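Javham manipulation group
Minutes of the April data review
Start: 9:30 a.m.
Present: Patricio Arrieta (chair), collection leads from both shifts, training, hardware
Absent: simulation (sent notes)

1. Previous minutes
Accepted with one fix. The Katona cell was listed as down for two shifts. It was down for one.

2. Collection status
The marker task stands at 59 accepted episodes out of a target of 300. Another 37 were recorded and rejected in review. Most rejects were for long pauses before the first contact, and a smaller group had the operator regrasping several times in a row. Training would like to keep the regrasps in a separate folder, as they may be useful later for recovery behavior. Agreed. Long pauses will still be thrown out.

The evening shift asked whether an episode counts if the marker ends up in the right place but the cap faces the wrong way. Arrieta said no – the task text names the cap direction, so the episode has to match it. The operator sheet will be changed to say this in the first line.

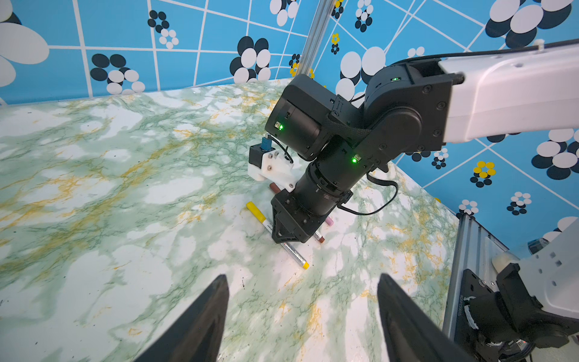
3. Variety in the starting layouts
Training reported that the current policy does well when the markers are spread out and poorly when they touch or overlap. Too many of the early episodes began from the same few layouts. From now on operators will draw a layout card before each episode and reset to it. At least 20 of the next accepted episodes should start with markers touching.

There was some discussion about changing the tabletop and wall coverings more often. Hardware can swap them between shifts but not during one. Left at once per shift for now.

4. Wrist cameras
Brisance is writing a new time sync patch for the recorder. Until it is in, leads should play back the first episode of every shift and check that the wrist views line up with the joint log. Hardware will also recheck the bracket screws at shift change.

5. Labeling
Dredetti returned the first batch of text labels. Colors were mostly right, but several labels said "pen" where the task sheet says "marker." Training will send the word list again and ask for that batch to be redone at no charge.

6. Actions
Arrieta – update operator sheet, send to both shifts
Collection leads – print layout cards, set up regrasp folder
Hardware – bracket check, covering swap schedule
Training – word list to Dredetti, rerun evaluation at the next 20 accepted episodes

Closed at 10:20 a.m. Next review in May, same room.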